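Guía de uso de Prakska
Capítulo 4. Crear un viaje en tren de varias etapas
Revisión del 15/2/22

Este capítulo explica cómo montar en Prakska un viaje con trayectos en tren y noches en tierra, cómo compartirlo con los demás viajeros y cómo dejarlo disponible sin conexión. Se da por hecho que la cuenta ya está activada (capítulo 2) y que los perfiles de los viajeros están completos (capítulo 3).

4.1 Antes de empezar

Tenga a mano:

Los números de pasaporte de todos los viajeros, con su fecha de caducidad.
Las fechas de entrada y salida de cada país.
Los localizadores de los billetes ya comprados, si los hay.
La dirección completa de cada alojamiento, en el alfabeto local y en el latino.

PRECAUCIÓN: Prakska no tramita visados ni permisos de zona. El aviso amarillo que aparece junto a un país es solo un recordatorio. Consulte los requisitos en el consulado correspondiente antes de pagar billetes no reembolsables.

4.2 Crear el viaje

1. En la pantalla de inicio, pulse Viajes y después Nuevo.
2. Escriba un nombre. Admite hasta 103 caracteres, espacios incluidos.
3. Elija Tren con escalas en la lista Tipo de viaje. Si elige Ruta libre no aparecerán los campos de coche y litera.
4. Indique la fecha de salida y la de regreso. La de regreso puede quedar en blanco y completarse más tarde.
5. Seleccione la moneda de referencia. Todos los importes se mostrarán en esa moneda, además de en la original.
6. Pulse Guardar. El viaje queda en estado Borrador.

Nota: el tipo de viaje no se puede cambiar una vez guardado. Si se ha equivocado, duplique el viaje (menú Más, Duplicar) y elija el tipo correcto en la copia.

4.3 Añadir una etapa

Cada etapa es un trayecto entre dos estaciones, sin bajar del tren. Un transbordo son siempre dos etapas, aunque el billete sea único.

1. Abra el viaje y pulse Añadir etapa.
2. Escriba la estación de origen. Varias ciudades tienen más de una estación con nombre parecido; compruebe el código que aparece a la derecha.
3. Escriba la estación de destino.
4. Introduzca el número de tren tal como figura en el billete, con la letra inicial.
5. Indique la hora de salida y la de llegada en hora local de cada estación. No haga la conversión a mano – Prakska calcula la duración con los husos de ambas.
6. Elija la clase. En los trenes nocturnos se abre un segundo campo para la posición de la litera: superior, media o inferior.
7. Pulse Guardar etapa.

Ejemplo de etapa guardada:

Origen: Hurnevo Central
Destino: Tolthorpe
Distancia: 1.557 km
Clase: litera blanda, inferior
Viajeros: Ese Adeyemi, Shahram Heydari

Si la distancia aparece como un guion, la línea no está en el catálogo. La etapa se guarda igual, pero no suma en el total de kilómetros.

PRECAUCIÓN: en algunas redes el horario se publica en la hora de la capital para todo el recorrido. Cuando el billete lleve esa indicación, active la casilla Hora de red en el paso 5. De lo contrario, la alarma de salida puede sonar tarde.

4.4 Etapas de gran altitud

Cuando una etapa supera la altitud de aviso fijada en Ajustes, Prakska la marca con un triángulo. El aviso no impide guardar.

1. Toque el triángulo para ver el perfil de altitud.
2. Pulse Insertar parada si quiere partir el recorrido y pasar una noche o más en una estación intermedia.
3. Elija la estación. Solo se ofrecen aquellas en las que el tren tiene parada comercial.
4. Indique el número de noches. El valor propuesto es 2.
5. Confirme. Prakska divide la etapa original y desplaza las fechas siguientes.

Nota: las fechas de los billetes ya emitidos no se desplazan. Quedan en rojo hasta que se corrigen a mano o se adjunta el billete nuevo.

El perfil de altitud es orientativo y no sustituye el consejo de un médico. Las personas con problemas cardíacos o respiratorios deben consultar antes de reservar.

4.5 Cargar los billetes

1. Dentro de la etapa, pulse Adjuntar.
2. Elija Archivo o Cámara. Se aceptan PDF, JPG y PNG.
3. Asigne el documento a un viajero. Un mismo PDF con varios billetes puede asignarse a varias personas.
4. Revise los datos leídos: nombre, tren, coche y plaza. El nombre debe coincidir letra por letra con el del pasaporte.
5. Pulse Validar.

Los nombres con signos diacríticos suelen dar error de lectura. Un apellido como Ševčík puede quedar registrado como Sevcik o con un hueco en medio. Corríjalo en el campo Nombre en billete y deje sin tocar el campo Nombre en pasaporte.

Si el código del billete no se lee, introduzca el localizador a mano. El botón Validar se activa en cuanto el campo está completo.

4.6 Añadir noches en tierra

1. Pulse Añadir noche entre dos etapas.
2. Elija la categoría: hotel, albergue, casa de huéspedes o apartamento.
3. Copie la dirección en los dos alfabetos. La local es la que se muestra a pantalla completa al pulsar Enseñar al taxista.
4. Anote la hora límite de llegada. Los trenes de largo recorrido acumulan retrasos y muchas recepciones cierran de madrugada.
5. En Equipamiento, marque lo que necesite recordar: cocina, lavadora, consigna, agua potable.
6. Adjunte, si lo desea, una foto por estancia.
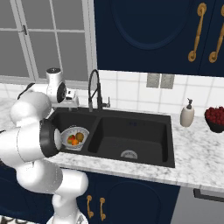 Figura 4-3. Cocina con fregadero negro de dos senos y encimera de mármol blanco y gris.

Nota: las fotos no se incluyen en la copia sin conexión salvo que se active Incluir imágenes (apartado 4.8). La copia ocupa entonces bastante más.

4.7 Compartir el viaje

1. Abra el menú Más y pulse Compartir.
2. Escriba el correo de cada viajero.
3. Elija el permiso: Ver, Editar o Administrar.
4. Pulse Enviar. La invitación caduca si no se acepta antes de la fecha de salida.

Quien tiene permiso Ver consulta el itinerario y sus propios billetes, pero no los ajenos. Con Editar puede además añadir etapas y noches. Solo con Administrar se borran etapas y se retira a otros viajeros.

Conviene que haya dos personas con permiso Administrar. Si la única cuenta administradora pierde el teléfono durante el viaje, los demás no podrán modificar los billetes hasta recuperarla.

4.8 Copia sin conexión

Haga este paso con wifi, el día antes de salir.

1. Abra el viaje y pulse Descargar.
2. Marque lo que desea guardar: itinerario, billetes, mapas de estación, imágenes.
3. Compruebe el tamaño indicado. Un viaje con todos los mapas puede llegar a 463 MB.
4. Pulse Iniciar y mantenga la aplicación abierta hasta que aparezca la marca verde.
5. Active el modo avión y abra un billete para comprobar que se ve.

PRECAUCIÓN: los cambios hechos después de la descarga no pasan a la copia. Repita los pasos 1 a 4 cada vez que modifique una etapa.

Lleve también los billetes impresos. Hay estaciones en las que el control de acceso no admite la pantalla del teléfono.

4.9 Problemas frecuentes

La etapa aparece duplicada. Dos viajeros la han añadido a la vez. Borre la que no tenga billetes adjuntos.

No se puede elegir litera. El tren está registrado como diurno. Compruebe el número, incluida la letra.

La duración sale negativa. Falta el cambio de día. Abra la etapa y marque Llega al día siguiente.

El viajero no recibe la invitación. Pídale que revise el correo no deseado y reenvíela desde Compartir, Pendientes.

Las fechas de marzo se desplazan una hora. Ocurre en etapas creadas antes del cambio horario. Abra la etapa y vuelva a guardarla sin modificar nada.

Para modificar o anular un viaje ya iniciado, vea el capítulo 5.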